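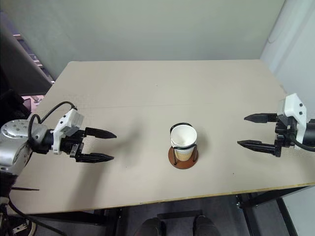 **Permit for Zovine weir goes to review after objections over fish passage**

The water authority has agreed to review the construction permit for a small hydroelectric weir on the River Zovine, upstream of Ultunville, after landowners and anglers lodged a formal challenge to the flow figures used in the original application. Work on the access road has been suspended until the review is complete.

The developer, Serkon, received the permit in July. It covers a low concrete weir, a side channel leading to the turbine house, a fish pass on the left bank and a buried cable to the existing line at Mamani. The company says the plant would supply more than 2,000 homes in a normal year. No reservoir is planned, and the plant would run on whatever water the river carries above a fixed minimum.

It is the fixed minimum that is in dispute. Under the permit, Serkon must leave a set flow in the natural channel between the weir and the point where the turbine water returns to the river. The objectors say the figure was worked out from a gauge below the Mamani tributary, where the river is larger, and was then applied to a stretch above it without a proper correction. If that is right, the permit overstates how much water is available and understates how often the bypassed stretch would run low in late summer.

Serkon disputes this. In its written reply the company says a correction for catchment area was made and is set out in an annex to the hydrology report. It accepts that the annex was missing from the public copy of the application for part of the consultation period, but says the authority's own staff had it throughout.

The authority received 1,398 written comments during the consultation. Most came from Ultunville and the farms along the east bank, and the largest group dealt with low flows and the movement of trout past the weir. Others raised construction traffic, noise from the turbine house and the effect of a raised water level on field drains. A smaller number supported the scheme, mainly on the grounds that the line to Ultunville is weak and often fails in winter.
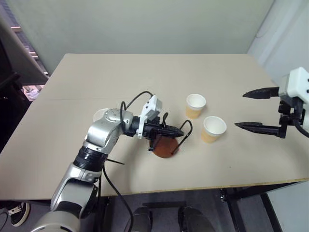 Debris at the intake forms a separate part of the review. The original design had fixed bars, cleared by hand from a walkway. Serkon has since proposed a mechanical rake that would lift leaves and branches off the bars and drop them into a trough beside the channel. The rake would be a jointed arm, built up much as the left one over the table is, in rigid segments with a ring at each joint, although it would be far heavier and would carry a toothed bar in place of fingers. The authority wants to know how the rake would behave during a flood, and whether closer bar spacing, which protects young fish, would still allow enough water through to the turbine.

Anglers have asked for the narrower spacing whatever method of cleaning is used. Their submission says that smolts moving downstream in spring tend to follow the main current, and that the main current at the site would be drawn towards the intake for much of the season. They want a bypass opening next to the bars as well as the fish pass on the opposite bank, which is designed mostly for fish moving upstream. Serkon has said it will model a bypass but has not agreed to build one.

The landowners' concern is mainly drainage. The weir would raise the normal water level for a short distance upstream, and several field drains on the east bank discharge close to the present low-water mark. The permit requires the company to extend any drain affected by the works. It does not say who must maintain the extensions afterwards - a gap the authority has acknowledged and says can be dealt with by a change to the conditions.

The review will be limited to two matters: the calculation of the minimum flow, and the design of the intake, including screening and debris removal. Traffic and noise will not be reopened. Drainage will be handled by correspondence between the parties. The authority has asked for a fresh set of spot measurements at the weir site, to be taken at low water and compared with readings at the Mamani gauge on the same day.

Serkon may keep its site compound in place during the suspension but may not bring in further stone or begin work in the river bed. Temporary fencing along the access road will stay up, and the footpath diversion by Ultunville bridge remains in force.

The full hydrology report, including the annex, can now be read at the authority's office in Ultunville. Further comments are being accepted on the two review matters only, and should quote the permit reference printed on the site notice. A drop-in session on the revised intake drawings will be held at the same office on Tuesday afternoon.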